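Search stories
2 min read

My bag drawer finally beat me in June. I had some 900 plastic bags in there (it felt like it!), so I called Aicha Ouali, who sorts closets all over Camness, and she told me to clear a table and start with one bag and one basket.

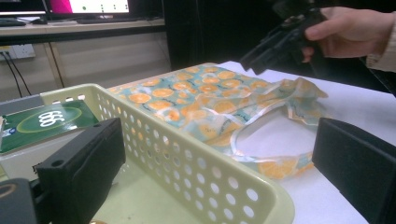
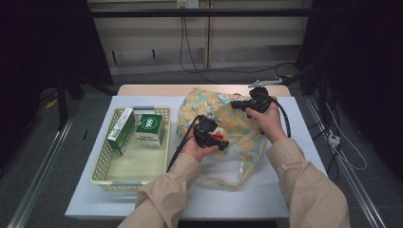
A patterned plastic bag, flat on the table, and the basket beside it.

Smooth it first, she says – then fold in thirds and tuck the end. I got through eight before lunch and kept the prettiest ones for gifts. The drawer shuts now!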